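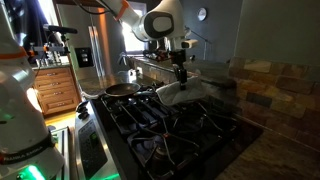
One of the two arms in the Stonley kitchen cell, with an oven mitt held in the gripper above the cooktop.

Revised care schedule for the kitchen cell

The Stonley kitchen cell has moved to a new maintenance schedule, effective November. Augustina Ackah, who is responsible for the cell, prepared the schedule with the service team at Trurkix.

Gripper fingers will now be inspected every 100 hours of operation and wiped down at the end of each shift. Cloth items such as mitts leave lint in the finger guides, and cooking oil makes it harder to remove. The camera on the gripper is to be cleaned with a dry lens cloth only - kitchen spray must not be used near it. Camera calibration will be checked after every gripper change, and mounting screws every 2 weeks.

Gas to the cooktop must be shut off at the valve before anyone reaches between the arms. Both arms are to be locked before a gripper is removed.

Staff are asked to record all work in the Zatden logbook, including minor adjustments. Spare finger pads are kept in drawer 19 of the parts cabinet. Requests for other parts should be sent to Ms. Ackah by noon.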